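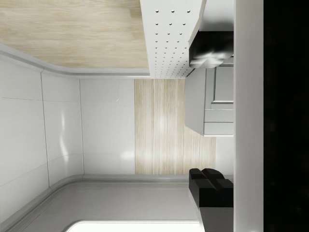
Section 3. Recording Demonstrations in the Simulated Kitchen

Read this section before you record anything you plan to train on. It covers driving the arm by remote control in the Orellana kitchen, using the Drorero hand controller and the Sketa recorder. Mounting the controller and pairing it with your computer are covered in Section 2.

A word on expectations first. The Sketa start screen says you can "teach any task in minutes." You can record a task in minutes. Whether the arm has learned it is a separate question, and you should not believe it has until you have run the checks in 3.4.

3.1 Before you start

1. Open Sketa and load the Orellana kitchen. Wait for the status light in the toolbar to turn green.

2. Pick the wrist view. The wrist view is mounted sideways in this release, so long drawer seams run across your screen the way they would in a normal view only when the wrist has been rolled. Do not trust your sense of up and down until you have moved the arm a little in each direction.

3. Set the speed scale to 3. The default is higher. It looks good in a sales demo and makes for jerky recordings.

4. Type a task name. Use plain words, such as "open drawer." The name is saved with every run and can't be changed later without exporting the whole set.

Note: The recorder saves what you do, including your pauses, second thoughts and wrong turns. The "smart trim" option claims to remove these. In our tests it also removed the slow final approach before a grasp, the part a drawer task needs most. Leave it off.

3.2 Recording a drawer pull

1. Press Record. Wait for the tone before you touch the controller.

2. Bring the gripper toward the cabinet with the fingers open. Stay clear of the counter edge. The simulator will let a finger sink slightly into a rounded edge without reporting a collision, and a real arm will not.

3. Roll the wrist until the fingers will close across the handle. For a bar handle, one finger goes on each long side.

4. Move in slowly until the handle sits between the fingertips.
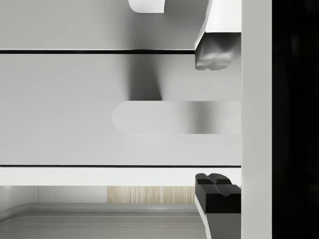
5. Stop for a full 2 seconds before closing. This gives the recorder a clean mark between "reach" and "grasp." Without it, Sketa guesses where one ends and the other begins, and its guesses are poor.

6. Squeeze the trigger until the grip bar on the controller screen stops rising. A filled grip bar means the fingers have met something. It does not mean they have met the handle.

7. Pull straight back. If the arm starts to drift to one side, stop and throw the run out. Do not steer it back on course, or you will be teaching it to drift and recover.

8. Let go, back the gripper away, and press Stop.

Caution: Never play back a simulated recording on a real arm as a first test. Contact forces in the simulator are estimates. Run it in open air first, with the stop button in reach.

3.3 How many runs to record

The Prorier training add-on suggests 400 runs for a single drawer. We have not seen a good case for that number. Most of those runs end up as near copies of each other, started from the same spot by a tired operator. Our own drawer set has 19 runs, each with a different starting position, and it gave us something worth testing. Your kitchen layout may need more.

Change the starting position of the arm between runs. Change the drawer too, if the task is meant to cover more than one. A set recorded on a single drawer should be treated as good for that drawer only, whatever the "generalization score" says. Sketa does not explain how that score is worked out.

3.4 Checking what you recorded

1. Open the run list and play each run at normal speed. Skipping this step is the most common cause of support requests.

2. Delete any run where the fingers slide along the handle before the drawer moves.

3. Delete any run where the drawer opens before the fingers are closed. This is a known contact bug and the recorder will mark such runs as a success.

4. Train on what is left, then test from a starting position you did not record.

Note: The green "Task Learned" banner appears when training finishes. It appears even if every test run fails. Go by the drawer.

If the arm reaches the handle but closes too early, go back to 3.2, step 5, and check the pause in each run. If it never gets near the handle, check the wrist view setting before you record more.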